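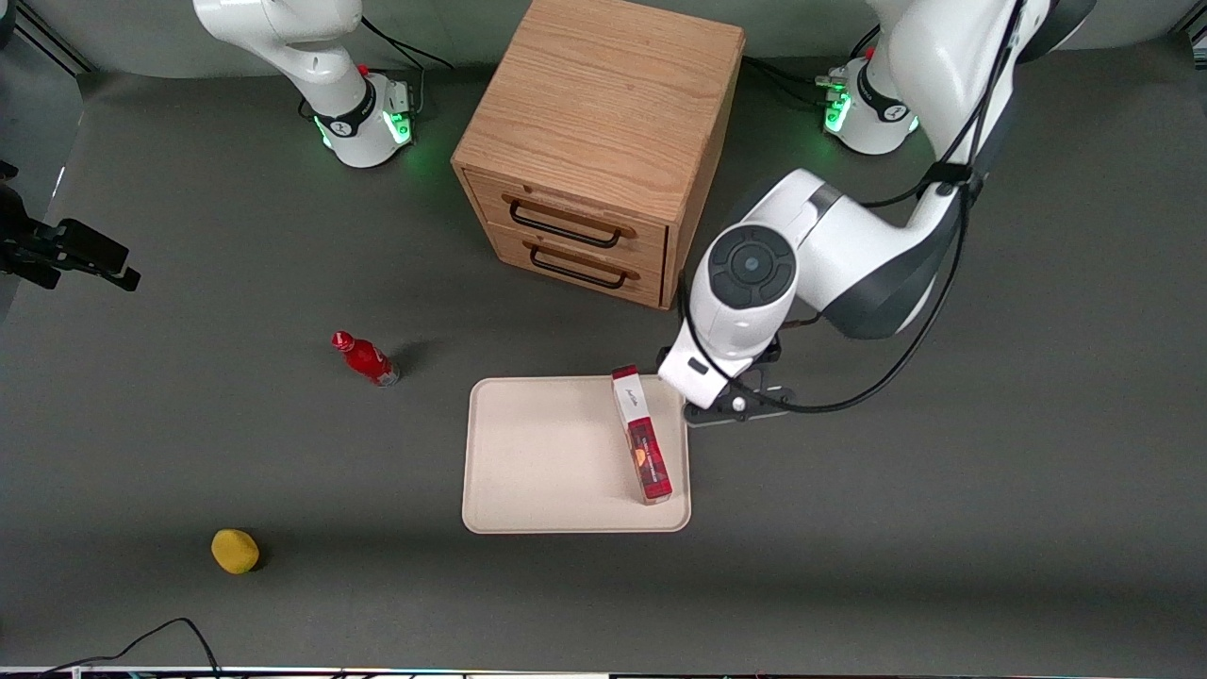 *The two-arm bench at Mostora, with the tray and the oak drawer cabinet. 22nd September*

**Mostora weighs a second robot bench**

I stopped by Mostora to ask how the shopping list for next year is coming along, and I left with three pages of notes and a headache from all the quotes (they have so many quotes!). The short version is that they want a second bench with two arms on it, and they'd like the order in before the new budget closes in June.

Deepika Chowdary is running the numbers. She told me the arms themselves are the easy part, because the price comes on one sheet and you either have it or you don't. What keeps growing is everything else – cables, clamps, spare gripper fingers, the table. She had $300 down for fingers and spares and has already bumped it to $700 after talking to the folks at Clandell, who quoted her on the parts. Another $1,000 is set aside for mounting hardware, and she thinks that one will hold.
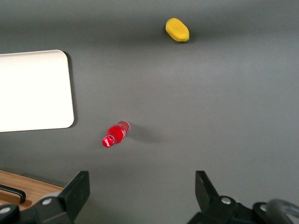 The props get their own line too, and I was happy to hear it's a small one. Most of what the arms practice on is ordinary household stuff, so Deepika has penciled in 20 new items and left it at that. "I'm not fighting anyone over a sponge," she said.

Helmut Ackermann, who signs off on the big purchases, is slower to get excited. He wants two suppliers side by side before he commits, so Hollenstein has been asked to bid against Prisaden, and both want to come in for a visit first. He's also asking whether a service plan makes sense in year one or whether the team should just keep a spare wrist on the shelf. I'd go for the spare, but it's not my money!

Bids are due at the end of the month. Deepika says she'll share the totals once Helmut has been through them, and I'll post them when I get them.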